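GODOY — June 18, 2007 — The Godoy Market Authority has approved a lending program for stallholders at the Lindus wholesale market, with first payments scheduled for August.

The program will be run by Velteo, a small-loan firm that has operated in Godoy for six years. Loans are repaid in weekly installments over 18 months. Applicants must hold a current stall permit and show sales records for the previous quarter.

Lindus has 394 permitted stalls, of which 113 trade mainly in grain and dried beans. Grain sellers will be processed first. Their stock is bought in bulk after harvest, and most now rely on supplier credit at higher cost.

Payments may be made in cash at the market office or by mobile phone. Rorkell, the Authority's accounting contractor, will reconcile both sets of receipts at the end of each month. 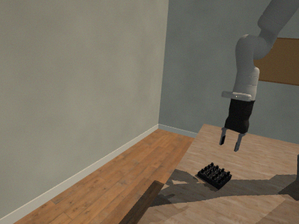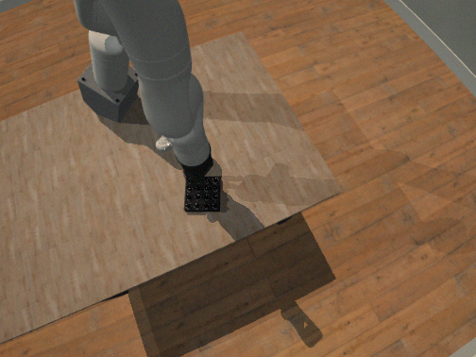

Simulated robot arm above a tabletop.

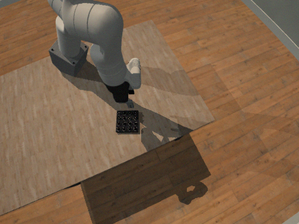 Loan funds may be used for stock, scales, storage and stall repairs. They may not be used to pay permit arrears. Borrowers who miss two installments in a row will be referred to the market office for a revised schedule — no goods will be seized during that period.

Application forms are available at the Lindus market office and at Velteo's branch in Godoy.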